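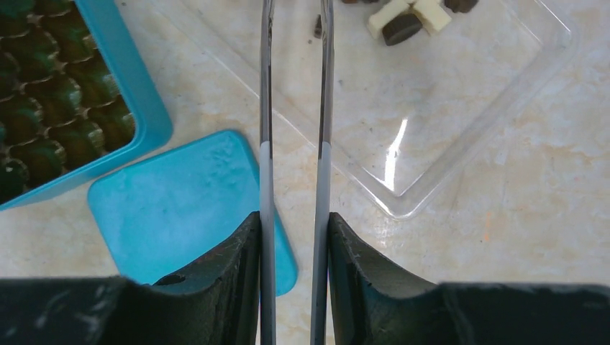 Azucena Alvarado asked after the last report whether the slim metal fingers could be kept for the whole confectionery task, or whether the padded set would still be needed. The trial period covered by this report was planned to answer that question.

Progress in the Period

Grakcombe ran both finger designs at the Bremby bench, using the packing task agreed in April: small chocolates are moved between a square tin and a clear tray. The two-arm cell was left in the same layout throughout, with the tin and its lid at the center of the table and both arms on the shared rail. The program provides for 1155 attempts. Of these, 600 have been completed – all under the Cluvero controller.

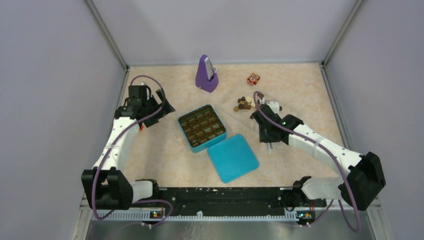 Comparison of Finger Designs

The slim fingers reach between closely packed pieces with less contact on neighboring rows. The wedge-shaped fingers with mesh pads hold more firmly on ridged surfaces, but their width hides part of the tin from the wrist camera. Operators recorded 7 stoppages, of which 2 were traced to cable tension and the remainder to lost grip.

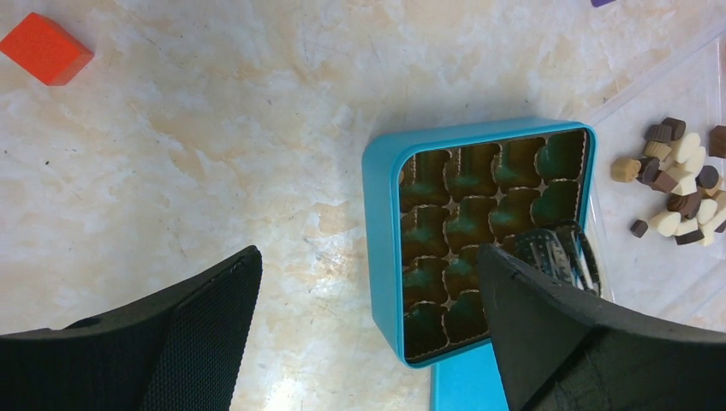 Wrist camera view, padded fingers at the tin.

Next Steps

The remaining attempts will be run with the Soler controller. We request approval to order a second set of slim fingers before that work begins.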